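From: Ilham Shehata
To: midwood-flyers list
Date: 2026-06-17
Subject: Re: Benmoussa 4, battery swelling, and whether to stay on the old firmware

Bouchra Ezzat wrote:

> I've had my Benmoussa 4 since the spring and until last month I had no complaints.
> Then the updater talked me into the May firmware, and since then it wants to come
> home at 30 percent battery whether I like it or not. I can cancel once. The second
> time it ignores me. Also, one of my three packs no longer slides out of the body
> without a fight. It isn't round or anything, just snug. Is that swelling? And has
> anyone rolled back to the old firmware and lived?
>
> Bouchra

Taking these in order of how likely they are to set fire to your closet.

Yes, snug is swelling. Snug is how it starts. Put the pack on a flat piece of glass with the label side down and press one corner. If it rocks, retire it. A good pack sits there like a brick. Mine rocked like a porch chair and I still flew it twice more, on the theory that I had paid for it. Please don't take that as advice.

Don't throw it in the kitchen trash, either. The hardware store in Midwood takes them at the service counter if you tape over the contacts first. The man there will look at you as though you have handed him a live lobster, but he does have a bucket for them.

On storage: leave packs at half charge if you aren't going to fly for a week or more. The Benmoussa is supposed to bleed itself down on its own, and mine does, but it takes its time, and every time you press the button to check on it the clock starts over. I checked on mine every evening. I was, in effect, tucking it in and then waking it up to ask whether it was asleep.

Now the firmware. What the May release changed, as far as I can work out, is that the return-home trigger looks at both distance and remaining charge, and it assumes a headwind all the way back. That's a cautious assumption, and if you fly over the reservoir you may come to love it. If you fly over the ball field behind your own house, it means the thing panics 22 yards from your feet. The second warning can't be canceled because the second warning isn't really a warning. The app just draws it with the same yellow box.

You can soften it. In the app, go to Safety, then Return, then the line called Reserve. It ships set to High. Medium gets you most of your flight back. There's a Low as well, and I'd leave that one for people who enjoy wading.

My flights on a fresh pack, hovering and poking around, no racing:

Old firmware, Reserve n/a: 26 minutes
May firmware, High: 18 minutes
May firmware, Medium: 23 minutes

One pack, one pilot, mild weather, so weigh that as you like.

As for rolling back, I did it, and I am living. You need the desktop program and not the phone app, a real data cable, and patience. The cable that comes in the box charges and does nothing else, a fact I established over the better part of an evening. Take the props off before you plug it in. Start with the pack above half. Then pick the older version from the list, say yes to the three dialogs that each imply you're a bad person, and wait. It will sit at 99 percent long enough for you to start drafting a letter to the company. Leave it alone. Afterward you have to redo the compass and the gimbal, and the obstacle sensors will want to be shown the pattern on the screen again, from an arm's length away, at angles.

The catch is that the controller has its own firmware, and that doesn't roll back. So now I have an old aircraft listening to a new controller, and they get along like in-laws. The custom button on the back left does nothing at all. Video is fine. If you map anything important to that button, stay where you are and use Medium.

Reading matter, with a thick book lying flat:
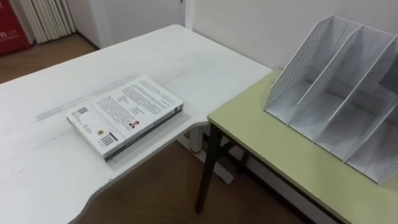
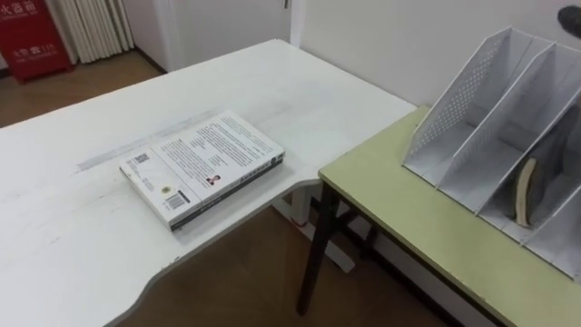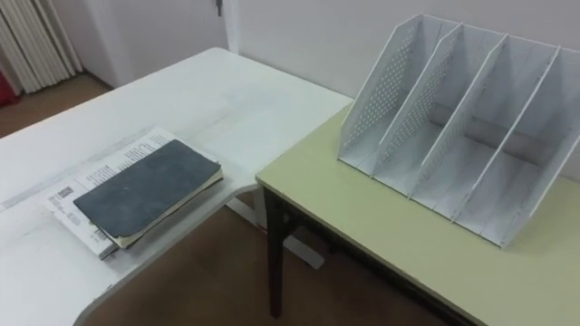 Ilham, I'd go slower on telling people to roll back. I did the same thing on my Benmoussa in the winter and it was fine until I wanted the new maps, and then it wouldn't take the newer firmware without a full reset, and I lost my flight log. 1,642 minutes of it, gone. I know it's only a number but I liked having it. So at least export the log first. It's under Profile, not under Flights, for reasons of their own. I agree about the pack though. Get rid of it. I'd also ask what charger Bouchra is using, as my puffed one was always the one in the end slot of the hub.

Onska

That was Onska's answer to me off list, pasted in with permission, and I concede the point about the log. I had not exported mine. I went and looked just now and it's still there, so I've exported it, and I will say no more about who thought of it.

The end slot business is interesting. I use the Fumstead hub, the one that charges in sequence, and my bad pack lived in the end slot too. With that hub the end slot goes last, so a pack there sits in a warm box next to two full ones and waits its turn. I've since moved to charging one at a time on the counter, which is dull and takes all afternoon. Bouchra, which charger do you have, and do you rotate the packs or does each one have its favorite seat?

One more thing before you buy a replacement. There are two packs sold for the Benmoussa 4 and the listing photos are the same for both. The one you want is the 1,940. The bigger one does fit, and it does fly longer, but it puts you over the weight limit you may have picked this aircraft to stay under, and then you've got registration to do. If yours is registered anyway, never mind.

Also check the date stamped on the short end when it arrives. Mine had been sitting in a warehouse long enough to have opinions. They swapped it after two emails and a photo.

If anyone else is on the May release with Reserve on Medium, I'd like to hear your times, especially over water. I don't fly over water myself. I've met me.

Ilham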